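Category: Media Studies / Chapter 7

Chapter 7. Who Is the Celebrity Profile For?

Open any entertainment site and you will find a star at home, relaxed, cooking something simple and talking about a new record. Readers are asked to take this as access. We should be slower to agree. A profile is arranged by a publicist, timed to a release and often read over before it runs.

Take the singer Chie Oshima, whose album Trelach came out in November. Her profile in Hosoda ran to 4000 words. The album got 50 of them. The rest covered her kitchen, her sleep and her dislike of parties – all pleasant, and none of it checked with anyone else.

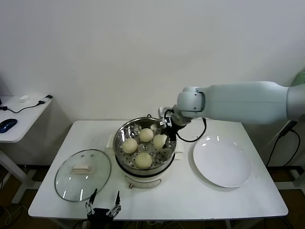 Chiyo Kubo objects that readers know the game perfectly well and enjoy it anyway, and that a student who sneers at a profile has usually read it to the end. Perhaps so. But knowing that a piece is staged does not tell you what was left out, and few readers go looking.

This chapter looks at how access is traded, beginning with the terms a magazine accepts before the first question is asked.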